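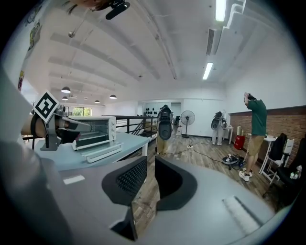 Workplace Automation > Guides > Getting Started With Your Team

If you run a small workplace and you've decided to teach a robot some of the everyday jobs, you have probably spent months thinking about the robot and an afternoon thinking about the people who will teach it. I did it that way around at Faltach, where we prepare meals for 4 office kitchens, and I'd like to spare you a few of the bumps we hit (some of them were big ones!).

Our method was demonstration. The staff do the job with hand-held grippers, wearing the recording gear, and the software learns from what they did. It sounds easy, and after a week or two it nearly is, but the first days ask a lot of everyone.

Step 1. Pick one job, and let the crew pick it.
I wanted to begin with unloading deliveries. Hedvig Ljungberg, who has worked our ovens longer than I've worked anywhere, talked me into the toaster oven: open the door, tray out, tray in, close the door. She was right. It is short, it repeats, and everyone already knows how it should go. Start with the oven switched off and leave it off for the whole session.

Step 2. Write down what happens to people's hours.
Do this before any equipment is unpacked. Ours was a single page. It said that recording time is paid at the normal rate, that nobody's shifts would be cut while the project ran, and that we would all sit down again in November and look at the schedule together. People read it very closely, and I was glad we had put it on paper.

Step 3. Give fitting the time it needs.
Headgear takes fiddling. Let each person adjust their own straps, then have them look down at the table, reach forward and turn their head both ways. If anything pinches, stop and fix it. Run cables away from where people will walk, and put the power strip where you can get to it without climbing over anyone.

Step 4. Practice with the gripper first.
Your hands will feel like somebody else's for a while. Have everyone squeeze and release, pick up something light, and then try a tray - slowly, please. Skip recording until they're comfortable.

Step 5. Record in short turns.
We set a goal of 600 good takes for the first job and ended the whole round, all jobs together, with 3,318. Swap people often and keep a chair nearby. Throw out a bad take without any fuss, or folks will start hiding them.

Step 6. Ask what changed.
Alvar Öberg told me he missed the quiet of the early tray work, and I had never thought of that as something a person might want to keep. We left him one morning of it. Ask early, and write the answers on the same page as the hours.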